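I got to the Mornel open afternoon at two, an hour after it started, and had already missed the talk I came for. The handout promised "household-ready manipulation from human demonstration," a phrase I have now read on enough handouts to be wary of. The coffee was good.

The method goes like this. You don't drive a robot to collect training data. A person carries a gripper in each hand, with a camera on it, and does the chore. The recordings train a policy, and the policy is then run on arms with matching fingers. Mornel calls its version Kassa. Loïc Picard, who ran the demo table, said his group had gathered 2,000 recordings this way, 442 of them on clearing up a table after a party or a meal.

I asked how many homes those 442 came from. He had to go and check with a colleague, and the answer was nine. He then said that variety within a home matters too, and pulled up material on a laptop to make the point.

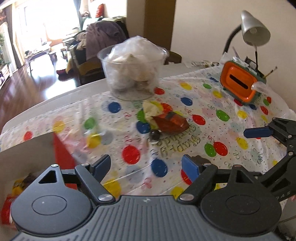
Table clearing with handheld grippers, birthday cloth, tub with a plastic bag.

I'll give him this much: it's a fair test of clutter. A crumpled packet on top of gold lettering, balloons printed everywhere in the same sort of reds and yellows as real packaging, a clear tub with a translucent bag in it. Anyone who has tried to get a vision model to find the edge of a clear plastic container will feel some sympathy. If the policy can tell a printed balloon from a thing it should pick up, I'm interested.

Whether it can is harder to say. The headline result on the poster was a success rate over 124 trials, and I spent a while trying to learn what counted as success. Séverine Collet, who wrote the evaluation section, was straightforward about it. A trial passes if the target item ends up in the container within the time limit. Knocking something else over doesn't fail it. Neither does a second or third attempt at the grasp. She would like to report those separately – there is a column for it in her spreadsheet – but it didn't make the poster.

She also told me the trials were run on a plain gray table in the lab. So the patterned cloths are in the training data and absent from the test. I asked twice to be sure I had that right.

The live demo used an arm from Zodham and a bowl of wrapped candy. It picked up four pieces, dropped one, and stopped over the fifth until Picard restarted it. I don't hold that against them much. Demos in a crowded room go wrong, and they ran it again without fuss when a man behind me asked.

The more useful exchange was by the door, with Xóchitl Solís, who schedules the recording sessions. She said new people need 400 practice grasps before their recordings are kept, and that two-handed work with bags is still the part they throw out most. I'd have put that on the poster.

A follow-up with tests in unseen homes is planned for June. I've asked for the per-trial sheet and will go back if they send it.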